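**Ticket 438 - arm stops short when picking from the bin**
Status: open

Okay, picking this back up after dinner. Quick recap for whoever opens it next: the arm goes down for a block, gets almost there, then the controller throws a protective stop and I have to walk over and clear it. I ran 13 picks tonight and 3 of them did this, always on the side nearest the far wall.

Tried so far:

- Re-taught the bin corners in Ruangrit (our pick script). No change.
- Dropped the approach speed to 12 percent. It still stops, just more politely!
- Swapped the Trondex power supply for the spare. Nope.
- Clamped the bin down, which I should have done ages ago - it was creeping every time something touched it.

My hunch now is the cable bundle. The yellow one and the black ones loop around the wrist, and when the last joint turns far enough I think they go tight and the arm reads that as a collision. I haven't caught it in the act, though. Next up is limiting the wrist rotation in the script and running the same red and green blocks again.

Anyone done this on Udis without redoing the whole cable run?
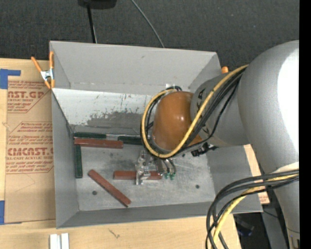
**Yvonne Marsden:** Log the wrist joint angle at each stop before you limit anything. If the stops all land near the same angle, it's your cables. If they don't, check the payload setting, mine was still set for the old gripper and it tripped just like that.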